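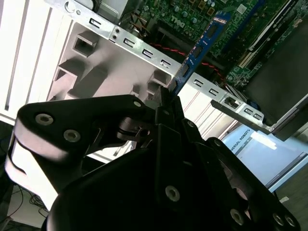 Taton home phone and broadband, reviewed after a year in a village

I moved to Trekley last August, and the house had no telephone service of any kind. The old copper line was still on the wall, but the previous owner had cancelled it long ago and the company responsible told me they do not open new copper accounts any more. So I had to choose between two offers: fibre from Ravn, or the fixed wireless package from Taton, with a box in the window and a telephone handset that works through it. Ravn wanted a contract for two years and could not give me a date for the digging. I took Taton.

I will write first about the ordering, because it was the worst part. The web form did not accept my address. Our lane has the same name as another one in Levberg and the form always jumped to that one. I called the sales line and waited 34 minutes. The lady who answered was kind and corrected it by hand, but the confirmation letter came again with the wrong lane. In the end the parcel arrived to me only because the driver knows both places. If your address is unusual, please ask them to read it back to you before you hang up.

The installation itself is easy. There is a small plan in the box with drawings and almost no words. You put the SIM card in the bottom, you place the unit near a window and you look for three green bars. In my kitchen I got one bar, upstairs on the north side I got all of them. The handset must stay within the reach of the unit, and this works well through our thick walls, also in the garden as far as the shed.

Speed. They promise "up to" a number which I have never seen. In the morning I measure 164 megabits down, which is more than I need. Between seven and ten in the evening it falls very much, and on some evenings in winter I had only 19. Films still play with that, but when my daughter is on a video lesson and I send photographs to the office at the same moment, one of us must wait. Rain makes no difference that I could notice. Heavy wet snow did make a difference, two times, for some hours.

Voice calls are good. The sound is clear and a little bit dry, without the hum that I remember from my parents' line. There is a small delay on calls abroad. I speak with my aunt in Patras every week and we sometimes begin to talk at the same time, then both stop, then both begin again. With calls inside the country I do not notice it.

You should know that the telephone does not work in a power cut. The old copper telephones did, and many people here still expect it. Taton writes this on page 3 of the conditions, in normal size letters, so I cannot say they hide it. They sell a battery for the unit but I have not bought it and cannot judge it. My neighbour Elínborg Overgaard has an alarm button for her mother which was connected to the old line, and she had to change it for one with its own SIM card before she could switch. Ask about this if you have such a thing in the house.

Moving my old number from the city took longer than they said. They said five working days and it was almost a month. During this time people who called the old number heard a message that it was not in use. Customer service answered my emails always the next day, always politely, and always with the same text. When I finally wrote that I would complain to the regulator, the number was moved the same afternoon. I did not get any money back for that month and, to be fair, I did not ask.

The bill is simple. One line for the broadband, one line for the telephone, and calls to landlines and mobiles in the country are included. Calls abroad are expensive if you do not add the European option, and you must add it before the call and not after. The price went up once in the year, with a letter six weeks before.

Would I take it again? Yes, as long as there is no fibre in the lane. The contract is only month by month, so I lose nothing by waiting. Ravn has now put orange marks on the road by the church, and if they come as far as our gate I will probably change for the evenings alone. I would keep the Taton handset if they let me, the buttons are large and it is nice to hold.

Four stars for the telephone, three for the broadband, two for the ordering.

Eirini Zacharopoulos
2023-05-27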